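Valves & Slides Forum > Players & Records > Lorenz Egger quintet — the Murneo album

low_brass_lou
April 2023

Right, who else has been living inside the new Lorenz Egger record? I've had it on every morning before work and I'm still finding things in it. For anyone who hasn't come across him, he's a flugelhorn player (trumpet too, but he barely touches it here) who came up through the big band at Plostance and then spent years as the quiet one in other people's groups. The album's called Murneo, it's on Fotari, and to my ears it's the best thing they've put out.

Track 2 is the one to start with. The bass and drums sit on this lopsided little figure for ages, and when the horn finally comes in he plays four notes and stops! And then leaves it! I laughed out loud on the bus.

Has anyone got the pressing? Is it worth having over the download?

pearl_divers
Yes, and yes. I've got number 268, hand-numbered on the back of the sleeve, and it's a lovely quiet copy. The side break comes at a better place than you'd expect, after the ballad, so you get up and turn it over in exactly the right mood. The piano sounds rounder on the record too, though my stylus is new and I may be flattering it.

Saw them on the March dates and the ballad went on for 15 minutes. Nothing wasted.

mutedbrass
I'm going to be the grump. I like Egger a lot, I've liked him since the Lehner trio days, but I think this one is under-rehearsed. The tenor and the flugel are meant to be in unison on the head of track 5 and they just aren't. Once you've heard it you can't stop hearing it. The drummer's wonderful, mind.

low_brass_lou
Oh come on, that's the best bit! They're leaning on each other. It's like two people telling the same story and one of them knows it slightly better. If they'd gone back and tidied it up I'd have been gutted.

mutedbrass
Leaning on each other is one way of putting it. I've played enough unison lines in enough section rehearsals to know what a missed breath sounds like. Listen to the second time through, the tenor comes off the long note early and hurries to get back. I don't think that's a decision.

tilda_k
You can both be right, can't you? It could have been an accident that they listened back to and loved. I do agree the Lehner trio was tighter, but that was three people who'd been playing the same book for years.

I was at the Murneo café for the late set. It's a tiny room, you could hear the piano pedals, and they turned the lights well down before the second half. 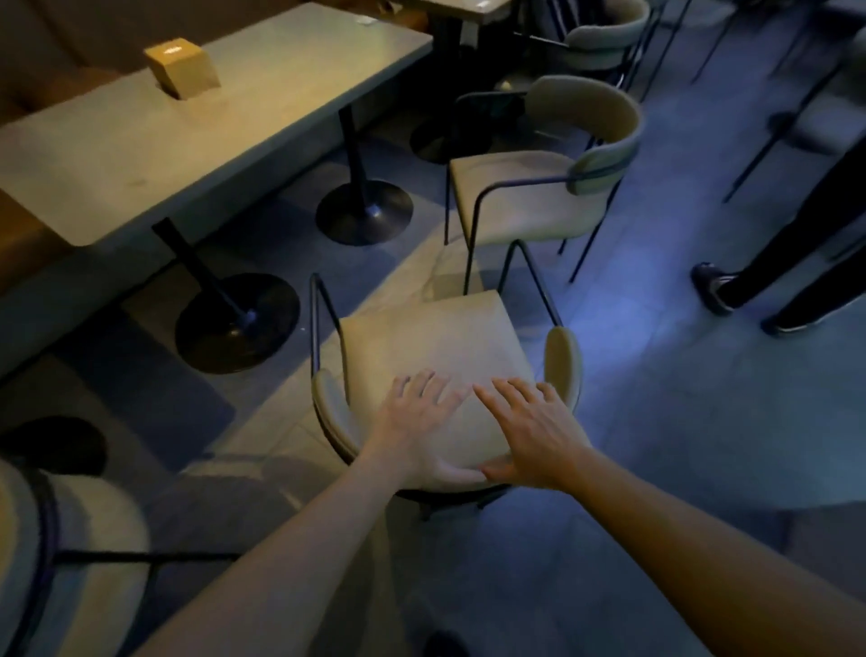 Café chairs, beige seats. Surprisingly comfy for two sets!

They did most of the album, plus a slow thing I didn't recognise with a long bowed bass introduction. Does anyone know what that is? I've had it in my head ever since and I can only remember the first half of the tune, so I keep humming up to the same point and getting stuck.

pearl_divers
Bowed intro, then the flugel comes in very low, nearly a growl? That's an old one from the Lehner trio book. They did it on the March dates as the second encore. It isn't on the album, more's the pity. I believe the trio recorded it once but I've never turned up a copy.

tilda_k
That's the one! Thank you, thank you. The growl is exactly where I get stuck.

bflat_beginner
Hello, new here, first post. I took up flugelhorn last year (adult learner, former school cornet, long gap) and this record is the reason I've started practising long notes properly. How does he get that sound at the bottom without it going woolly? When I play down there it's like blowing into a sock.

mutedbrass
Welcome! Grump hat off. Mostly air, and much less pressure on the lip than you think. Play your low notes softly, softer than feels sensible, and hold them until they're steady before you let them get any louder. Try a deeper mouthpiece if you can borrow one, but don't go buying anything yet. And leave the growl alone until the plain note is good, it'll only teach you to tense your throat.

low_brass_lou
All of that, and play along with the ballad. It's slow enough that you can find his notes by ear. I did it on trombone, an octave down, and had a grand time — can't speak for the neighbours.

bflat_beginner
Brilliant, thanks both. Going to have a go at the ballad tonight.

old_fourth_chair
Bit of history, if it's of use. I heard Egger with the Plostance band in 2000, playing fourth trumpet, and he had one solo all night, eight bars in a blues. People turned round in their seats. I went up afterwards to say how much I'd enjoyed it and all he wanted to talk about was the lead player. I'd put this album next to anything from that whole circle, and mutedbrass, I hear the unison too, and I wouldn't touch it.

mutedbrass
Outvoted, I see. I played it again last night on the good speakers and I'll give you the first time through. The second time is still a missed breath.

low_brass_lou
I'll take half! pearl_divers, are there any copies left where you got yours?

pearl_divers
There were a few at the shop when I was in. I'm going back for strings, so I'll look and message you.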